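# Kirui Guest Wait Time Board

The Kirui Guest Wait Time Board is an outdoor display system for amusement parks, water parks and fairgrounds. It shows current ride waits, show times and closing notices on one panel that guests can read from the main walkway. Oklow has supplied the Kirui line to parks since the opening of its Wusosville plant.

## Display and housing

Each board carries a 48-inch screen in a sealed steel housing. The screen adjusts its brightness to daylight and dims after dark. Text remains readable from a distance of 77 feet in the standard type size. A larger type size is available for entrances and parking lot tram stops.

The housing may be mounted on a post, a wall or an existing queue shelter. Posts are ordered separately and are finished in the park's choice of color. Wall brackets are included with every board.
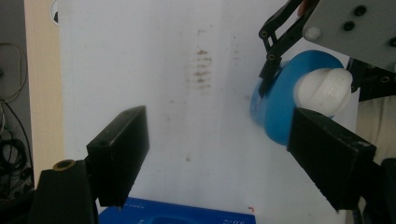 *White wall with reddish-brown marks near the center*

## Updating the board

Ride operators enter wait times from a handheld unit or from any office computer on the park network. A change appears on all linked boards within two seconds. Up to 300 attractions, restaurants and show venues can be listed, and each may be given its own opening and closing hours.

When a park closes early or delays its opening, a supervisor can replace the regular listing with a full-screen notice. Notices may be written in advance and stored by name – high wind, lightning, early closing, parade canceled – so that the correct wording is ready when it is needed. The regular listing returns when the notice is cleared.

## Use with Wonia ticketing

Parks that use the Wonia ticketing package can connect it to the board at no added charge. Return times for reserved rides are then shown next to the standby wait. Parks with other ticketing systems should contact Oklow before ordering to confirm that a connection is available.

## Ordering and service

Boards are built to order and ship from Wusosville. Orders for the summer season should be placed by the end of January. The purchase price covers the board, wall brackets, one handheld unit and operator training by video call. Electrical work and ground footings remain the responsibility of the park.

The warranty covers the screen and housing for two years from delivery. Replacement handheld units, sun hoods and posts are listed in the Oklow parts catalog.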